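Catwood House – Kitchen and Dining Safety Checklist
Inspected by Lamai Thammasiri. Walked through with Waqas Malik (house manager). December 13, 2020

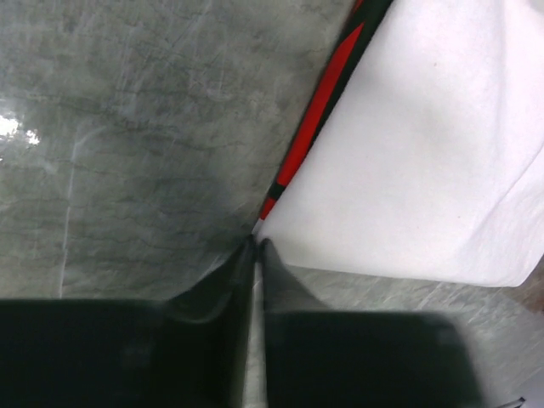

Item 7, marble-patterned tabletop with white cloth.

Rating key: OK / Fix / Recheck in May

ENTRANCE AND WALKWAYS

1. Front steps and handrail – OK
Rail is firm. Grip tape on the second step is lifting at one corner but still holds.

2. Hallway clear to full width – Fix
Two boxes of paper goods stacked beside the coat hooks. Waqas will move them to the upstairs closet.

3. Exit sign lit – OK

4. Exit door opens without a key – OK
Stiff on the first push. Put some graphite in the latch.

DINING ROOM

5. Chairs stable – Fix
One chair by the window rocks and the back left joint is open. Tagged and taken out of use. Liên Dương has the clamps and glue.

6. Tables level and steady – OK

7. Table surfaces smooth, no chips or sharp edges – OK
Ran a hand along all the edges. The patterned top is glossy and takes a damp cloth well. Do not use the scouring pads on it. Cloths should not hang low enough to catch a knee or a walker.

8. Floor covering flat – Fix
Rug near the sideboard curls at the short end. Needs double-sided tape or it should go.

9. Space heater – Recheck in May
Rated at 1000 watts. Cord and plug are fine, tip switch works. It was running off an extension cord when I arrived, and that has to stop. Plug it straight into the wall.

KITCHEN

10. Fire extinguisher charged and in date – OK
Gauge in the green. Tag number 2542 matches the log.

11. Fire blanket within reach of the stove – Fix
It hangs behind the pantry door. Move it to the hook by the light switch.

12. Range hood filter – Fix
Greasy. Liên Giáp says it was last soaked in the summer. Monthly from now on, and sign the sheet.

13. Outlets near the sink – OK
Test buttons trip and reset on both.

14. Knives stored safely – OK
Magnetic strip is solid. The bread knife was in the open drawer with the spoons, now moved.

15. Hot water temperature at the tap – Recheck in May
Came out at 124 degrees. Acceptable for the kitchen but I would turn it down a little.

16. Refrigerator at 40 degrees or below – OK
Reads 38. The door seal is cracked at the bottom hinge side. Lụa Lã has ordered a new one from Kolulora.

17. Cleaning products away from food – OK
Bleach on the low shelf, labeled. Keep the child latch closed.

18. First aid kit – Fix
Burn gel is expired and there are no medium bandages. The rest is good.

ALARMS

19. Smoke alarms – OK
Pressed all of them. The dining room one is slow to sound – change the battery even though it passed.

20. Carbon monoxide alarm – OK

NOTES

Items 5, 8 and 11 should be done before the next group meal. Budget for all repairs is around $200, not counting the refrigerator seal. Receipts go to Waqas. The next walkthrough is in May, and items 9 and 15 will be looked at first.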